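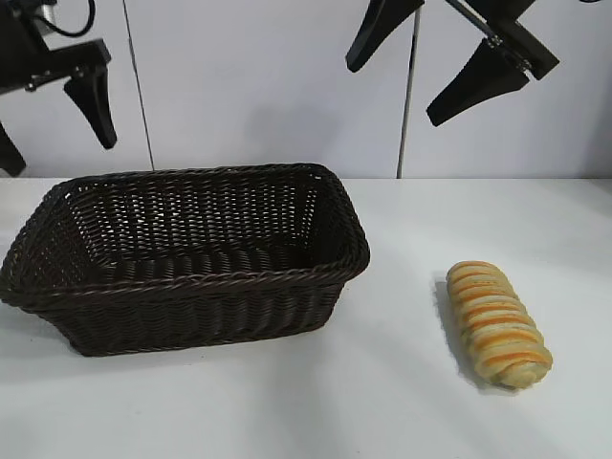
Tipene Cartwright

4.2 What the packers did with the time

The bread task at Watcombe was chosen because everyone agreed it was dull. A roll goes from the table into a basket, and the basket goes out to the shop. Before the trial, packers did this by hand from 4 a.m., mostly while talking about something else. The business case assumed that once the arms took over, the talking would stop and the time would turn into "value-added activity," a phrase the planning document used 25 times without defining.

We logged 271 interventions over the trial period. An intervention was any moment when a packer stepped in: turning a roll, straightening a basket, pressing resume. Roughly 80 percent were over in less time than it took to write them down. None appeared in the shift plan, which listed the packers on the Zarnard line as "available."

Available for what was a sore point. Supervisors took it to mean free for other duties. Packers took it to mean standing close enough to be blamed. One told us she had gone from packing bread to "waiting for bread to be a problem" — and that the second job was the more tiring of the 2. She also missed having something to do with her hands.

Baskets drew more comment than the rolls did. Packers had always put them wherever suited their reach, and left-handed staff kept theirs on the other side. Under the new routine the basket's place was a matter for the setup sheet, and moving it became, in the words of the sheet, a "deviation." 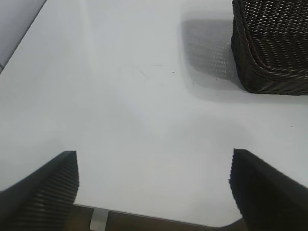 Figure 3. Wrist view of the work surface, with the fingers apart and the basket at upper right.

Views like the one in Figure 3 were also shown on a monitor beside the line. Management expected staff to find this reassuring. Most of them turned to look at the table instead, a habit the training module from Ngata describes as "legacy monitoring behavior."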